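Golob Tabletop Paper, 50 m Roll

White sheet for covering workbenches, craft tables and packing counters. Sold by the roll, uncoated on both sides. Item no. 346. 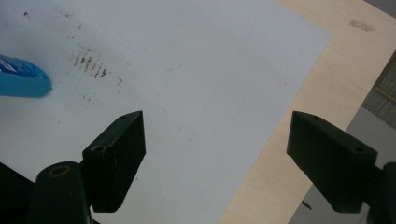 Reading time: 1 min

Grukard winds the roll on a plain cardboard core that fits the Bromley wall bracket and most floor stands. Roll width is 183 cm. The outer wrap is paper and can go in the same recycling bin as the core.

The sheet takes pencil, marker, glue and water-based paint. It is not a moisture barrier. Liquids left standing will soak through, so use the Prerkton backed version under solvents, oil or wood stain. Marks from dark inks are permanent and cannot be wiped off; replace the length.

Cut with a fixed blade against a straightedge. Tape at the corners only. Tape along a full side tends to pull the sheet into ridges when the room air changes.

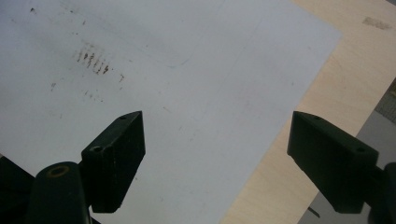 Storage and ordering

Store upright, in the wrap, away from direct sun. Rolls kept flat under load may develop a set curl at the core end. The last few turns of any roll curl more than the rest and should be weighted down before use.

Weight per roll: about 17 kg
Color: white
Minimum order: one roll
Core and bracket adapters: sold separately
Next delivery to stock: February

Cut lengths are not returnable.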